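July 17, 2022

Up at five again. Heat already in the bedroom, fan doing nothing. Decided to get the long run in before it got stupid out there. Eleven miles on the plan, did nine. Calling it nine and moving on.

Legs ok for the first half. Left calf tight from the hills on the Grisongate loop, stretched it on the porch step like I'm supposed to, forgot the other one. Passed the Leclerc bakery when they were putting the trays out and did not stop. Proud of that. Stopped on the way back though. Two almond things and a coffee, ate one walking, the other is in the bag for tomorrow and will not last till tomorrow.

Trouble is the shoes. The Zedovs are done. I wrote the miles on the inside of the tongue when I got them in February and crossed them off every week, and this morning makes 414, and the heel on the right one has gone over to one side. My knee has been telling me this for ten days. New pair is money I'd set aside for the race hotel. So either I run the race in dead shoes and sleep in a bed, or run in good shoes and drive up at three in the morning. Leaning towards driving. Ask me again on the night.

Also have to pay the rest of the entry, $122, before they put the price up. Keep opening the page and closing it again. Once it's paid I can't get out of it.

Did the back part slow, through the houses. Sprinkler going on one corner, ran through it twice like a kid. Went wide at the bend and kept to the road the whole way round, my ankle doesn't trust slopes since spring.

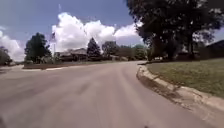 Wants me to quit adding miles, Nele Vandenberghe does. She wrote back while I was still in the shower, says nine in this heat is worth eleven in April and if the knee hurts going down stairs then I get four days off, no bargaining, and a walk doesn't count as a day off if I come home sweaty. And that she did her first one on less training than me and finished, and cried at the end, and so will I.

Told her three days. She wrote back FOUR.

So four. No running till then, which is going to make me horrible to live with. Might swim. Might clean out the hall closet, the one with the box of cables, been saying that since we moved in. Asked her if swimming counts and she hasn't answered so I'm taking that as a yes.

Rest of the day nothing much. Slept on the couch from one until almost three with my mouth open. Peas on the knee. Mom called, talked for an hour about the Letusis thing, they still haven't sent anyone for the dishwasher and she's been doing it all by hand and I think she kind of likes it but wants to be mad. I said I'd call them for her. She said don't you dare. Then gave me the account number.

Ate pasta, too much, cold out of the bowl. Definately drank enough water for once. Salt still on my face at lunchtime, looked like I'd been crying.

To do – pay entry. Order shoes, same size, not the orange. Call Mom's dishwasher people. Ice again befor bed. Find the other knee sleeve, I had two of them and I know it's in the car.

Window's open, still hot. Going to lie on the floor for a bit.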